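My Summer Project Report: A Paper Cup, a Big Table and How We Share a Room
10 August 2018

My project was supposed to be on "workplace organization," and I'll admit I picked it off the list since it sounded easier than the statistics one. It wasn't easier! But I liked it a lot more than I expected to, and I ended up caring about tabletops in a way my family is already tired of hearing about.

I did the project at Plostside, in the shared workroom on the ground floor. The question I wrote on my proposal form was: how do you keep a shared work table usable when lots of people need it in the same week? My advisor crossed out "lots of people" and wrote "be specific" next to it, so the final version says "when three groups need it." Fine.

The room

The workroom is long and kind of narrow, and it has to fit desks, screens, the framed bench area, and everybody's cables. Most of the complaints I collected in July were about two things, cables and cups. People would sit down to work, reach behind a monitor to plug something in, and lose ten minutes to figuring out which black cable was theirs. Or they'd want to lay something flat and there'd be last night's coffee cup sitting in the one clear patch.

I kept a notebook (a real paper one, green cover, already falling apart) and wrote down every time somebody stopped what they were doing to move something that wasn't theirs. I didn't do anything clever with it at first. I just wrote it down. By the second week I had enough pages that the pattern was pretty obvious even to me.

The desks with big monitors are the worst spots, because the backs of the monitors face the walkway and everything that plugs in hangs down behind them.
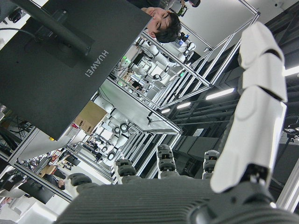
Where should the cables behind a monitor go?
Along the stand arm and then down one leg of the desk, tied every hand's width or so, with a little slack left at the top so the screen can still tilt.

I tried that on two desks. The first time I tied everything way too tight and the screen wouldn't turn at all, so I had to cut all my ties off and start over, which hurt a little because I'd been so proud of it. The second time I used the reusable fabric kind. Much better, and if you're doing this at home please just start with those. I also put a paper tag at both ends of each cable. The tags were ugly and I don't care, they worked.

The aluminum framing in the room turned out to be a bonus for me. Those rails have straight edges, so it's easy to see when something has been tied on crooked, and I used them as my "before and after" comparison in the presentation. I wanted to hang hooks on the rails too. I was told no, and then I was told no again when I asked a different way.

The table

For the second half I moved on to the table itself. A white table shows everything. Every smudge, every ring, every crumb. At first I thought that was a problem, and I even wrote a paragraph for my draft about switching to a darker surface. Then I changed my mind, because a surface that shows the mess gets wiped a lot more often. I don't have proof of that, only my notebook, but the notes lean that way pretty strongly.

My rule for the table came in two parts. Part one: nothing lives on it. Part two: if you bring it, you take it. I printed those on a half sheet of paper and taped it up by the door at eye level (my eye level, so kind of low, sorry everyone). I gave people 15 minutes at the end of each session for clearing up, and the first few sessions nobody used all of it, so I cut it down and then had to put it back when the bigger group came in and needed every minute.

The other thing I changed was where trash goes. There used to be one bin for the whole room, over by the sink, and that's a long walk if you're in the middle of something. I got a second one from the Pidano supply closet and put it at the end of the table.

Paper cups

OK, so this section was meant to be one paragraph. Cups were the single most common thing in my notebook. Paper ones mostly, the plain tan kind. They're light, so they tip over if you bump the table, and they look like trash even when somebody is still using them, so people throw out each other's drinks and then there's a whole argument. I figured out that the fight is really about not knowing. Is this one done? Is it clean? Is it mine?

I tried writing names on them. People forgot. I tried a tray, and the tray turned into a place where cups went to be forgotten. What stuck, in the end, was a boring habit: when you're not drinking from it, it goes on the side shelf, and the table only gets a cup if the cup is part of what you're working on. 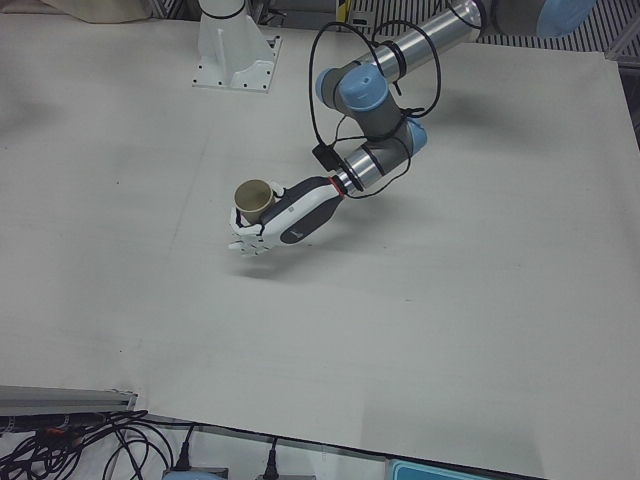
How many paper cups should a shared room keep out at once?
One sleeve is plenty. Leave it open end down on the shelf so dust stays out, and put the spare sleeves in a closed cupboard.

I also looked into switching the whole room over to mugs. The Lie group downstairs did this and they like it. The catch is that somebody has to wash them, and our sink is tiny. I wrote up both options and left it to the people who use the room, and they went with keeping paper, at least through the fall.

What I'd do differently

I would start the notebook earlier. I would also make my categories before I started and not halfway through, because I ended up with one called "misc" that was bigger than all the others except cups, and going back through it took me an entire evening plus part of a morning. My advisor suggested the Grumen worksheet for this, and I used it for the last part of the project. It's a bit fussy, but it does make you decide what counts.

I'd also talk to people sooner. I spent a lot of time guessing why stuff got left on the table when I could've walked over and asked. Once I did ask, the answers were super simple. The shelf was full. The bin was far. They thought the next group wanted it left out.

Still to do: label the shelf, replace the two tags that fell off, and get my half sheet laminated before the corners go completely.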